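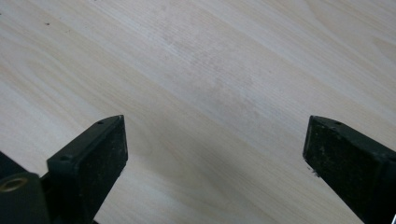 Hand-held gripper, fingers open over a pale wooden surface.

Illalen Hand-Held Demonstration Gripper
Equipment and Methods, Heltonwood Laboratory for Applied Manipulation
Page last revised 2 December 2021

Overview

The Illalen is a hand-held two-finger gripper used to record manipulation tasks carried out by a person. The operator holds the tool and performs the task directly. A camera fixed to the tool records the workspace and both fingers throughout. The recordings are used to train control policies for the laboratory's fixed arms, which carry fingers of the same shape and spacing.

The tool is available to research groups at Heltonwood and, by written agreement, to partner institutions. It is supplied with the Gökçe recording software and the calibration sheet described below.

Method

Each recording begins and ends with the fingers open and clear of any object. The open position gives the software a reference for finger width, and the same reference is taken again at the close of the recording. Where the two readings differ by more than the permitted tolerance, the recording is set aside for inspection and is not used in training.

Operators are asked to keep both fingertips in view at all times. Recordings in which one fingertip leaves the view during a grasp may be kept for the study of approach movements but are excluded from the grasping set.

Plain surfaces are preferred for the first session with a new operator. Patterned cloths, glass and polished metal may be introduced once the operator has completed the basic set. Lighting should be even, and direct lamps should be turned away from the work surface.

Results to date

The first full study with the Illalen was completed in April. It comprised 112 recording sessions and over 4,000 separate grasps, covering household items placed singly on a table. Policies trained on these recordings were then tested on a fixed arm in a room that did not appear in the training material.

Of 133 test grasps, the arm completed 53 without correction when trained on recordings that lacked the opening and closing reference. The study was not designed to measure the effect of the reference alone, and a second series of tests is in preparation for that purpose. Groups wishing to cite these figures should refer to the internal report, Fandirholm Series, Part One, which sets out the test conditions in full.

The most frequent cause of failure was late closing, in which the fingers arrived correctly at the object but began to close after the arm had started to lift. Small, flat objects accounted for most of these cases.

Care and inspection

The inner faces of the fingers should be examined before each session. Dust and light scuffing are normal in use and do not affect the recording. Loose material should be removed with a dry cloth; solvents must not be used. Fingers with damage to the gripping face should be returned for replacement, and the tool must be recalibrated after any finger is changed.

Screws are to be tightened by hand with the driver supplied. Power tools are not permitted. The camera mount must not be adjusted by users, as a small change in angle makes earlier and later recordings unsuitable for use together.

Booking and support

Requests should state the task to be recorded, the number of operators and the intended use of the data. Recordings that may include members of the public require approval before the tool is released. New operators must attend a short induction, which includes a supervised practice session.

Loans are normally made for two weeks. Extensions are considered where no other group is waiting. The tool should be returned in its case with the calibration sheet and all spare fingers, together with a note of any fault observed during the loan.

Equipment contact: Arnel Fajardo, Instrument Loans, Heltonwood Laboratory for Applied Manipulation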